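Plasmont throw, after one winter

Bought mine in March from the Flunell clearance page. Wanted something for the couch that wasn't fleece. Fleece gives me static and the dog loves it too much.

First impression, heavy. Heavier than I expected for the size. Scratchy for the first couple of weeks, then it settled down or I stopped noticing. Colour was a bit darker than on the website but close enough. 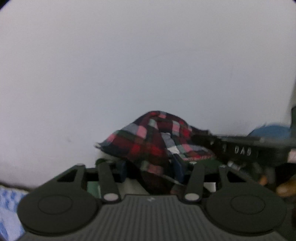

Washing. Label says cold, gentle, line dry. I did that twice and then forgot and put it through a normal warm cycle with the towels. Came out fine, maybe a touch smaller?? Didnt measure it. Sheds a fair bit of lint so clean your filter.

Warmth is good. Not doona warm, but fine for telly at 9 pm with the heater off. Long enough to cover my feet and shoulders at once, and my sister's Histdale one doesn't manage that.

Gripes: the edge stitching is ordinary. Had to redo one corner by hand. Also smells odd out of the bag, took a few days on the line to go. Customer service took ages to anwser an email about it and then sent me the washing instructions.

Would buy again on sale. Not at full price.

Rory Lamont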